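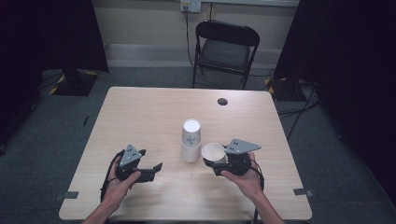 Two hand-held grippers in use at a light wood-grain table

Ornden is a small port town and ferry stop on the northern side of Skisen Bay. It has around 3000 residents and is mainly visited by travelers changing boats for the outer islands. The Bratodum ferry takes 2 hours and runs all year, with fewer sailings in January.

The old customs house reopened as a hostel on Jan 6, 2020, under its first manager, Lamisi Frimpong. It has 19 rooms. Route 138 links the harbor with the inland rail station at Mihăilă. Most shops and cafes are on the street behind the ferry dock, and a footpath leads west to the lighthouse.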